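Print this article
E-mail this article

Open day at Woltum draws visitors to the robot bench

WALTLEY – Damián Toledo had given the same talk four times before lunch, and his voice was starting to go. He runs the small robotics bench at Woltum, which opened its doors to the public one afternoon in October and let 242 people walk through the building on Kander Road.

Most of them stopped at his table.

"They come in expecting a car factory," Toledo said. "Then they see an arm and a couple of drinking cups, and they ask me when the real robot is coming out."

The demonstration is simple to describe. The arm is asked to go to a cup, close its fingers on it, lift it and put it down somewhere else. Toledo said his group has recorded 4000 attempts at this and similar jobs since the spring. A camera mounted near the gripper gives the robot its own view of the table.

"A cup is harder than it looks," he said. "It's wider at the top than at the bottom. If you grab it too low it tips. If you squeeze too hard it folds. People learn that when they're two years old and then forget they ever learned it."

Toledo came to Woltum from Frerichs, a packaging company, where he spent nine years keeping conveyor lines running. He said the work there was faster and louder, and that every item came down the belt in the same position.

"At Frerichs, if a box was turned sideways, the line stopped and I got a phone call," he said. "What we want now is for the box to be turned sideways and for my phone to stay quiet."

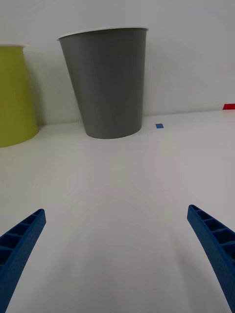 The gripper's view of the table, with its blue fingers open and the gray cup ahead.

Visitors asked about the fingers more than anything else. They are blue plastic, with a row of small recesses along the inner faces. Toledo said the group went through several shapes before settling on this one, and that a finger that gives a little is more forgiving when the arm arrives slightly off target.

"We can swap a pair in a few minutes," he said. "We've broken plenty."

He was also asked, more than once, about jobs. Toledo said he does not have a good answer. The company employs 474 people, he said, and none of them has a job that consists of moving cups.

"I can tell you what this arm does today," he said. "I can't tell you what somebody will buy it for in ten years."

One boy wanted to know how often it gets the cup. Toledo told him it depends on the day and the lighting, and that he would not believe anyone who claimed 100 percent.

The tours ended at 5 p.m. Woltum plans to hold another open day in the spring, and Toledo said he would like to show the arm stacking cups by then – if the software is ready.

Print this article
E-mail this article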